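4.2 Where the spoon goes between mouthfuls

We had not planned to study pauses. The project set out to measure how long people in shared workplaces take over a midday meal, and whether those who eat together finish together. It was only when the second author, Povilas Lapiņa, complained that his timings were being ruined by people who stopped eating in order to talk that we noticed the stopping was more interesting than the eating. He has since come round to this view, though he would still like his timings back.

The material comes from two canteens, Rusent and Vindo, which serve much the same soup at much the same price and agree on nothing else. At Rusent the tables seat eight and are filled from the window inwards. At Vindo people sit where they like, which in practice means where they sat yesterday. We asked 90 regular diners to keep a meal diary for a fortnight and interviewed 20 of them afterwards. Diaries of this kind are known to flatter their authors. Ours contain a suspicious quantity of salad.

A pause, for our purposes, is any break in eating during which the diner still regards the meal as under way. The definition leans heavily on what the diner thinks, and one reader of an earlier draft objected to it on those grounds. We tried a stricter version based on seconds alone and found that it classed a long telephone call as the end of lunch, to the annoyance of the person whose lunch it was. Kuruc (the first author, and the more patient of the two) proposed that we simply ask people whether they had finished. This worked well.

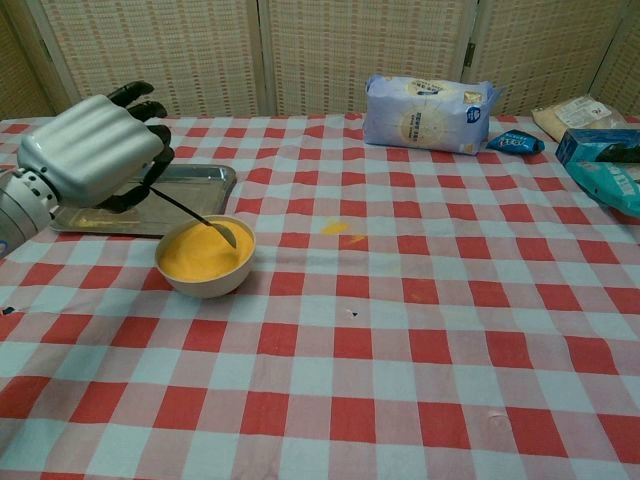

What diners did with their cutlery during a pause fell into three broad habits. Some kept hold of it throughout and used it to make points. Some laid it on the table or the tray. The largest group left it in the bowl – a practice that several interviewees had been told as children was rude, and which all of them defended with some heat. "It tells people I'm coming back," said one Rusent regular. Another explained that a spoon on the table was a spoon somebody might tidy away, and spoke of a particular afternoon in January with a bitterness we did not feel able to explore.

Figure 3. A spoon resting in a bowl, its scoop against the inside rim.

The resting spoon therefore does a little social work. It holds a place, much as a coat does on a chair, and it is read that way by neighbours. At Vindo, where clearing staff move between the tables during service, diners reported leaving the spoon in the bowl even when they had only turned to greet someone. At Rusent, where people carry their own trays back, the habit was weaker and the explanations for it were longer.

We are wary of making too much of this. Soup invites the spoon to stay put in a way that a sandwich does not, and both canteens serve a great deal of soup. Nor can we say whether the habit is taught, copied or arrived at by each diner alone after a loss. Section 4.3 takes up the related question of the napkin, on which our interviewees proved far less willing to be drawn.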